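Vavari Teleop Support
Tickets > Closed
Ticket: Gripper opens on its own during remote demonstrations (simulator)
Opened by: Idris Kneath
Product: Vavari hand controller, Iltuvum simulator
Priority: Normal
Opened: January 25, 2023

Problem

I am recording demonstrations in the simulator with the hand controller. The task is pick up the red cube and set it down on the open part of the table. In 15 of the last 53 recordings the simulated gripper opened while I still had the trigger held, and the cube dropped. No error in the console. The recordings save normally, so the bad ones are mixed in with the good ones until I play them back.

Table layout is the stock grocery one: cube, SPAM can, small red-and-white box, Campbell's tomato soup can.

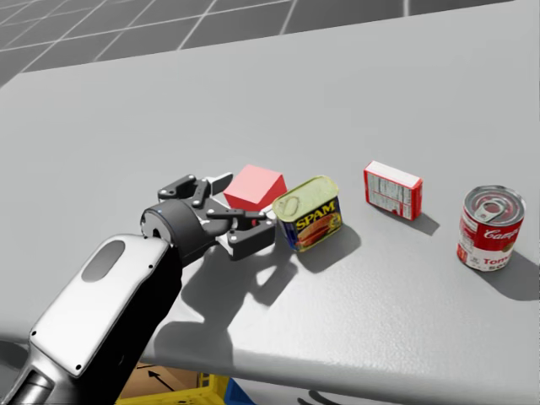

The drops don't happen at the same point in the motion. Sometimes it is right after the lift, sometimes when I am already over the open part of the table. I have tried a second controller and a different USB port. Same result with both.

Reply from support

Please send the trigger log for one good recording and one bad one. Also tell us which gripper profile is loaded. It is listed under Session > Devices.

Reply from Idris Kneath

Logs attached. The profile is called Gulham. It came over with the December update and I haven't edited it. In the bad log the trigger value falls from full to zero for 8 samples and then comes back. My finger did not leave the trigger.

Reply from support

Thanks, the logs are clear. The Gulham profile reads any gap in the controller signal as a released trigger. Your link is dropping samples for a moment and the profile opens the fingers right away. Please do the following:

1. Close the session.
2. Session > Devices > Gripper profile, change Gulham to Ntuli.
3. Set Release delay to 20 samples.
4. Reset the table and record again with the same task.

Ntuli holds the last trigger value through a short gap. The cost is that a real release comes a little late, so pause over the drop spot before you pull the arm away.

Reply from Idris Kneath

Profile changed and delay set. I reset the table and started a new batch. One more question - the SPAM can sits close to the cube and I keep coming in at an awkward angle to miss it. Can I move it, or will that spoil the set? 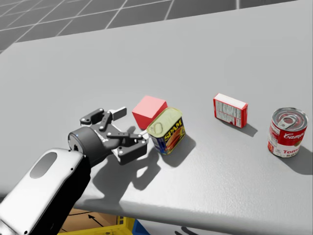

Attachment 2: Gripper open, with the cube and the SPAM can ahead of it.

Reply from support

You can move it, but start a new set if you do, and don't merge it with the old one. If you want the can to stay where it is, slow the arm down in Session > Speed and turn the wrist before you come down. A slow demonstration is fine for training. A bumped can should be thrown out.

Reply from Idris Kneath

Left the can where it is and lowered the speed. 20 recordings done on Ntuli and no drops. The late release is noticeable but I got used to it. I deleted the 15 bad ones from the old set by hand.

Is there a filter that finds trigger gaps in saved recordings?

Reply from support

Not in this version. We have filed it as a request and linked it to this ticket. Closing as solved, reply to reopen.

Status: Closed
Resolution: Profile change, release delay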